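Notebook, hand-held gripper no. 2
March, started 4:10 pm

Carrying on from the last entry. The jaw was still closing late on the left side, so I took the finger pads off and looked at the linkage again. The left pivot pin had a flat worn into it. Swapped it for one from the Tranine spares bag and put a drop of light oil on the new one. Wiped off the extra. Last time I left it on and it picked up lint from the cloths.

Pads: both old ones had gone hard along the front edge. Fitted new ones from the Jalatex sheet, cut with the steel template. Keep the smooth side out. Scuffed the backs with fine paper, cleaned with alcohol, glued, clamped, left them alone while I did the cable.

Cable: the outer sleeve had split where it leaves the handle. Conductors fine, no breaks when I flexed it with the meter on. Cut back past the split, new sleeve, new strain relief. The old zip tie was too tight and had been cutting into it. Used the wide hook strap this time. Please don't put zip ties back on that spot.

Lens: cleaned with the blower first, then the tissue. There was a glue haze near the rim, probably from the last pad change. It came off with a second pass. Retaining ring was loose by a quarter turn. Tightened by hand only, no wrench.

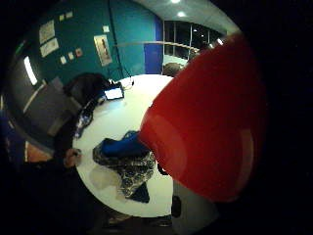
Width check after the pads had set. Closed reading was 7 counts off zero, so I ran the zero routine with the new pads on and saved it. Full open now reads 577. Old value in the config was still the one for the thick pads, which explains why the log kept showing the jaw as partly open at rest. Changed it in the config and wrote the new value on the tape inside the lid.

Cloth is what we mostly pick up with this one, so I set the trigger return spring one notch softer. With the stiff setting my hand got tired and I started letting go early. Softer is easier to hold closed. If somebody wants it back for hard parts, the notch is marked with white paint.

Log file for the bench check is 309, in the Plivumari folder. The zero run is in the same file, at the start.

Still open:
Right pivot pin. Not worn enough to change, but look at it next time.
Order more pad sheet. There is enough left for one more pair.
Priedītis charger dock has a bent contact. It charges if you push the battery down hard. I straightened the contact once and it bent again, so it needs the part.
Label on the spare handle is wrong, it says no. 2 as well.

Put everything back in the gray case at 6:35 pm. Battery is on the other dock.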